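# Gretside workshop teaches an arm to serve the counter

The shared workshop at Gretside has a robot arm on its refreshment counter, and after a July spent mostly on its hands and knees looking for dropped screws, the group building it says it is nearly ready to pass somebody a drink.
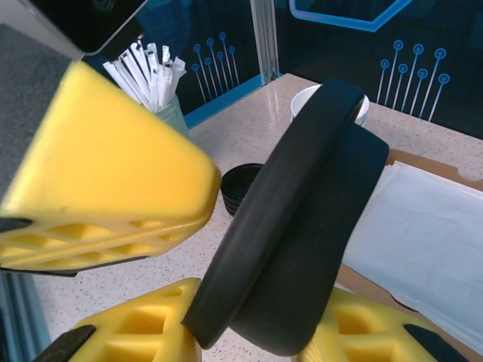
## Yellow fingers, paper cups

The arm's latest grip has three bright yellow foam pads, with hollows molded into them so they give a little when they close. Dilek Gökçe, who designed the pads, went through a harder set first. Those held everything beautifully, including several cups that were no longer cup-shaped afterward.

Work now happens right at the counter, among the white paper cup, the black lids, the wrapped straws in their pale green holder and a cardboard tray lined with crumpled paper. The build group had been practicing on a clean bench with a single wooden block, and got very good at it. Then they moved to the counter and had to start over.

"On the bench we were geniuses," Gökçe said. "The counter has speckles, and the speckles confused the software for a week."

The current exercise is gripping things that bend. A thick black band is one of the harder pieces, as it shifts when squeezed and has no obvious front. A lid is bad in a different way: it is light, it is round, and it comes in a stack with other lids that would like to come along.

## A build on evenings and leftovers

The project is called Vovberg, after the street where its first motor was bought from a man clearing out a garage. Ozan Uçar started it at his kitchen table and brought it to the workshop when his family asked for the table back. He was joined by Orhun Tatlı, who handles the wiring, and later by Gökçe and Khalil Abou Jaoude, who writes most of the control code and all of the apologetic notes taped near the sink.

The group has spent $1,176 so far, a figure Tatlı keeps on a sheet of paper beside the power switch. The original budget was $700. The difference went to a second power supply, a third power supply, and shipping on the second one, which had to go back.

Members of the workshop have been broadly supportive. Hülya Güneş, who builds furniture in the next room and drinks more of the coffee than anyone, said she looks forward to being served by the arm and intends to keep bringing her own mug.

"It takes 15 tries for it to like you," she said. "I've had dogs like that."

## The lid question

Much of the group's attention has gone to a disagreement over lids. Uçar wants the arm to pick one up, set it on a cup and press it down. Tatlı would have the arm hand over the cup and let people manage their own lids, as they have done until now without incident.

They tried it Uçar's way for most of a month. Placing the lid went fairly well. Pressing it was another matter, and the group now owns a mop. A compromise proposed by Abou Jaoude has the arm place the lid loosely and then back away, leaving the final push to the customer. Neither side likes it, so it has been adopted.

Straws remain off the list. The paper wrappers tear if the pads close too quickly and slip if they close too slowly, and the right speed seems to change with the weather. Gökçe has a sketch for a narrower pad that may help, though she wants cups settled first.

## What the evenings look like

A typical session starts at 7 p.m. with somebody resetting the counter. Abou Jaoude then runs the same reach over and over while Gökçe watches the pads and Tatlı listens for what he calls "the expensive noise." Uçar keeps the log. Entries from the past few weeks include "good," "good," "too good, would not let go," and "Orhun's sleeve."

The sleeve was recovered. There is now a red stop button within reach of every chair, and a rule against loose cuffs that Tatlı wrote out himself and laminated.

Pads wear down with use, and Gökçe has been casting replacements in batches. She would like a set to last 1,000 grips before it needs changing. The best set so far went soft at the tips well short of that, and she has switched to a denser foam from Atallah, the upholstery supplier two doors down, which sells her its offcuts by the bag and has stopped asking what they are for.

## Next stop, Drivmont

The group hopes to take the arm to the makers' fair in Drivmont, where it would hand out cups of lemonade for an afternoon. Organizers have offered a table near the entrance, on the condition that the drinks be cold. Tatlı, who had been planning to ask for the same thing, agreed at once.

Before that the arm needs a base that can travel. At present it is fixed where it stands, and the one attempt to move it ended with two members holding it level in a doorway while a third went to find a shorter screwdriver. Güneş has agreed to build a rolling cabinet in exchange for the arm's services during sanding, when her hands are too dusty for the coffee pot.

Anyone at the workshop can come by and try it in the meantime. Bring a cup you aren't fond of, and roll up your sleeves. The group is also looking for somebody who understands motor drivers, or who has at least burned out fewer of them than Uçar has. Notes can be left in the Vovberg tray by the front door, under the spare power supply.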